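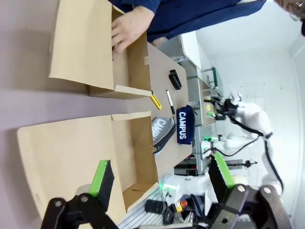
Two open cartons on the packing table, with the navy and gray CAMPUS pencil cases, a box cutter and a marker.

Packing notes for the December dispatch

The Camside order is 245 pencil cases, split between navy and gray. Each carton holds 69 at most; beyond that the flaps no longer meet flat and the tape lifts at the seam. Camside books the cases in by color, so navy and gray go in separate cartons.

Lay the cases flat, zippers facing the same way. Filled cases go in the lower layers. Write the color and quantity in marker on the short side of the carton before closing it, as the long side is covered by the Harries address label. Retract box cutter blades before setting them down.

Tape every base seam with two strips. In the last dispatch 3 cartons came back from Wovton with split bases, and all of them had a single strip.

Packing sheets go to Şükran Soylu by 28 Nov 2025. Questions about carton sizes go to Prys Edwards, who has the remaining stock list. The Gromance order will be packed separately.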